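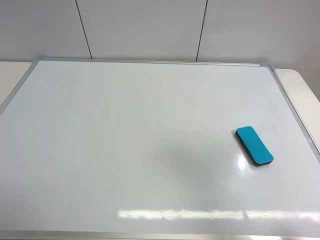 Whiteboard and eraser on the bench, wiping task

Jasach Wipe Kit – force-sensing wrist add-on for small arms

Sold by Drura. Part no. JW-203. In stock.

Hi, and welcome to the page for the Wipe Kit! If you came here from the safety notice, skip down to the part called "The pressing fault" and read that first, please. Everybody else can take the long way round.

I designed the Jasach kit for people who want a small arm to wipe, polish or rub something flat without beating it up. It bolts between the arm's last joint and whatever tool you have on there, and it tells the controller how hard the tool is pushing. I do nearly all of my own testing with a whiteboard laid flat on a table and an ordinary felt-type eraser, and I suggest you start the same way (cheap, easy to replace, and you'll see right away if the arm is leaving streaks).

What's in the box

Wrist unit with cable
Adapter ring, 4 bolts, hex key
Spare cable clip
Printed setup card

You'll need your own arm and gripper, and a controller running Vernamance. Older versions of Vernamance will talk to the kit but won't show the zero warning, so update before you do anything else.

The pressing fault

OK, so here's what went wrong. Wrist units with a serial number below 1260 shipped with firmware that sets its zero once, at power-up, and then trusts it all day long. As the unit warms up, the zero drifts. The arm thinks it's barely touching the board, so it pushes down a little more, and then a little more after that, and it keeps going until something gives.

On my bench the thing that gave was the corner of a whiteboard, which popped clean out of its rail, and the arm carried on wiping as if all was well. No alarm, no stop! One customer bent a gripper finger. I've had 16 reports so far and no injuries, which I'm very glad about, but a hand under that eraser would have had a bad day. Please don't reach in to straighten a board or grab an eraser while the arm is powered, on any firmware, ever.

How to tell if yours is drifting

Run the arm up and away so nothing is touching the tool, then look at the force reading in Vernamance. It should sit at zero or wobble right next to it. If it's creeping in one direction while the tool hangs in the air, you have the fault. Other hints are an eraser that squeaks or judders halfway through a stroke, a board that walks across the table, or a wipe that was fine in the morning and hard work after lunch.

What to do

Stop using the unit for any contact work. Install the new firmware from the downloads tab – it takes a fresh zero before every stroke and stops the arm if the number looks wrong. Set the force limit again afterward, as the update clears it (sorry, I couldn't find a way around that one). Then do a few slow strokes on a flat board with your hand on the stop button.

If the reading still creeps after the update, send the unit back and we'll swap it. Drura pays the shipping both ways. You don't need the box.

Does this affect the Ezzat wrist?

No. The Ezzat uses a different sensor and takes its zero on its own. I ran one through the same wiping test to be sure and it stayed put.

Ordering

Every unit we sell now has the new firmware on it already. The setup card in the box may still be the old one, so go by the version in the downloads tab, which has the page on force limits.

Page updated 02/02/2024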